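Small Items, Table Covers and Soft Toys: Frequently Asked Questions

Gristis Household Help
Section: Surfaces and Storage
Last revised in June

These answers cover the questions most often sent to Gristis about tabletops that hold a mix of objects: printed cloths, plush toys, clear boxes, snack packs and card holders. Terms and conditions for orders are on a separate page.
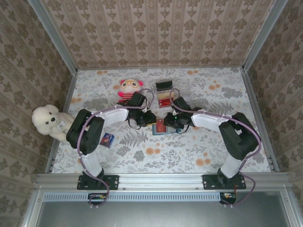 4 min read

Which cloth weight is suitable for a work table?

The Perkasberg range is sold in two weights. The 135 g/m² cloth is intended for tables where objects are picked up and put down all day. The lighter cloth is intended for display and tends to ride up when something is dragged across it. Both are supplied unhemmed.

Does a printed pattern make small items harder to find?

It can. A pale ground with gray leaves and scattered orange flowers leaves most of the surface light, so a dark or strongly colored object stands out. Problems arise with small white, gray or orange items. Place those in a tray, or keep them at one fixed spot near the edge.

How much overhang should I allow?

Allow 38 mm on each side if the cloth is to be folded under and clipped. If the table stands against a wall, cut that side flush. A fold trapped between table and wall produces a ridge, and flat items will rock on it.

How do I keep the cloth from creeping?

Clip it at the corners first, then at the middle of each long side. Pull it flat but do not stretch it, as a stretched print distorts and the cloth will slacken again within days. Double-sided tape is acceptable on sealed tabletops. Do not use it on waxed or oiled ones.

Where should plush toys go?

At the back or against a side wall. Soft toys with a round body roll easily and should have something on at least one side. A teddy bear will usually stay up if it leans against a wall with its base a little forward. Leave sewn-in care labels in place. Paper or card tags may be removed once the washing instructions have been noted.

Can plush toys be washed with the cloth?

No. Long white pile picks up loose fiber and dye. Wash toys separately in a closed mesh bag, on the setting given on the care label, and dry them completely before they go back on the table.

What belongs in a clear plastic box?

Items that have to be identified without opening the lid. Put heavier things at the bottom and turn any label outward. The Kekton clear box has a rated load of 387 g. Above that the base bows, and the lid no longer seats on all four sides. Boxes should not be stacked on a cloth-covered table.

Can snack boxes be kept on the same table?

Sealed packs can. Open packs should be moved to the kitchen, as crumbs collect in the weave and are hard to remove without taking the cloth off.

What is the correct way to load a card holder?

Open the holder flat on the table, with the clear sleeves facing up. Hold the cover with one hand, lift the mouth of the sleeve slightly with the other, and slide the card in by its short edge. Stop when the card meets the inner seam. One card per sleeve is the rule for the Sepp holder -- two will go in, but the sleeve stretches and does not recover.

To take a card out, grip it by the exposed edge and draw it straight along the sleeve. Pulling at an angle loads one side of the weld, which is where most sleeves split.

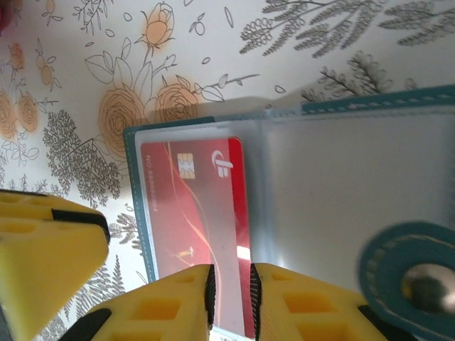 If the card will not move, do not bend it. Press lightly on the empty sleeve beside it to flatten the holder, then try again. Cards that have been left in a warm place sometimes cling to the plastic over their full face. Leave the holder open at room temperature for 70 minutes before the next attempt.

Why has the clear sleeve turned cloudy?

Fine scratches, skin oils and plasticizer on the surface all produce the same pale haze. Wipe the sleeve with a damp cloth and one drop of dish soap, then dry it with something lint-free. If the haze remains, it is scratching and cannot be removed. Alcohol wipes make it worse.

Can a stitched edge be repaired?

Usually. Trim the loose thread, leave a short tail, and resew through the existing holes. New holes weaken the edge. Keep the needle clear of the sleeve.

Should a bank card be left on the table in its holder?

Close the holder and put it away when you leave the room. Clear sleeves show the card details to anyone passing the table.

How often should the table be cleared completely?

Once a month is enough for most households. Take everything off, shake the cloth outdoors, wipe the tabletop and check the clips. Replace the large items first and the flat ones last.

Do you supply replacement sleeves?

Yes, for the current Sepp holder only. Sleeves for the earlier version had a different seam position -- they are no longer stocked.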